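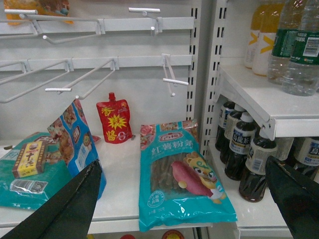

Do I have to be a regular at the store, or can I take part if I only stop in when I've run out of something? The question came in by email after the first notice went up, and the reply went on to say that most of the shopping in that house gets done a long drive away. Yes, you can take part. We need people who hardly ever use their local store as much as we need people who are in there every morning.

About Projects Take part News Contact

Take part > Open calls > Prilledel shopping diaries

Call for participants: Prilledel shopping diaries

Horska is looking for 23 households in and near Banen to keep a diary of their everyday shopping. The diaries are part of Prilledel, a project on how people in small towns decide where to buy food, drinks and household goods, and what they do when the nearest store doesn't have what they came for.

We are interested in ordinary trips. A gallon of milk on the way home from work counts. So does a big monthly run to the warehouse store, an online order left on the porch, or eggs bought from a neighbor. If you sent your kid down the street for bread, write that down too.

What you would do

You keep a diary for six weeks. Each time someone in the household buys groceries or supplies, you write down where they went, how they got there, what they meant to buy, and what they came home with. An entry takes a few minutes. You can use the paper booklet or fill in the form on your phone, and you can switch between them whenever you like.

Keep receipts if you can and tuck them into the pocket at the back of the booklet. If you lose one, leave it. Please don't try to rebuild a receipt from memory.

We also do two interviews with each household. The first is before the diary starts and covers the basics: who lives with you, who does the shopping, whether you have a car, which stores you know. The second comes after you hand in the diary. We read it beforehand and ask about things we noticed, such as a week when you went to a different store than usual. Interviews can be at your kitchen table, at our office in Banen, or over the phone.

We don't ask you to change how you shop. If you decide partway through that you are spending too much on snacks and want to cut back, go ahead, but make a note of it.

Who can take part

You can apply if you:

- are 18 or older
- live in Banen or close enough that you think of it as your town
- do at least part of the shopping for your household
- expect to be home for most of the diary period
- can read and write everyday English, or live with someone who can help

A household can be a single person. Roommates who buy food separately should apply separately. Couples who share the cooking but argue over the list can fill in the same booklet, and it helps if you initial your own entries.

We have had plenty of interest from retired people in town, and they are welcome. We would especially like to hear from people who work nights, people without a car, families with small children, and anyone who moved to the area within the past year.

If you or someone you live with works at the Sandberg store, you can't be in the diary group. We are setting up separate conversations with store staff. Write to us and say so, and we will add you to that list.

What you get

Each household is paid with a gift card after the second interview. You choose between a card for Sandberg and a general card that works anywhere. If you have to drop out, you still get part of the payment for the weeks you completed. We cover bus fare to our office for interviews held there.

You can also ask for a copy of your own diary. Some people in our earlier work wanted theirs back for the family papers -- we scan it and mail you the original.

What happens to your information

Your name and address are kept apart from the diary. The booklet carries a number only. We black out card details and loyalty numbers on receipts before anyone outside the project team sees them. Published results will describe households in general terms, and we will ask before quoting anything you wrote or said.

Stores do not get to see individual diaries. Sandberg has agreed to let us put up a notice and talk with employees, and has no part in choosing who takes part. You can stop at any time without telling us why, and you can ask us to destroy what you have already handed in, up until the results are written up.

Dates

Diaries start in July. If you will be on vacation for part of that month, tell us when you apply. We can move your start date back by up to two weeks, but no further than that. First interviews are held before the diary begins, at a time that suits you, including evenings.

How to apply

Fill in the short form under Take part, or pick up a paper copy at the Horska office in Banen and drop it in the box by the door. The form asks for your contact details, who lives in your household, where you usually shop, and the best time to reach you. There is no need to send a letter or references.

We will call or write to everyone who applies, whether or not we have a place for them. If more households apply than we can take, we choose so that the group includes different ages, incomes and parts of town -- the order in which forms arrive makes no difference. Households we can't place now can stay on the waiting list in case someone withdraws.

Questions about the diaries can go through the Contact page. Please put Prilledel in the subject line.

Last updated: March 2022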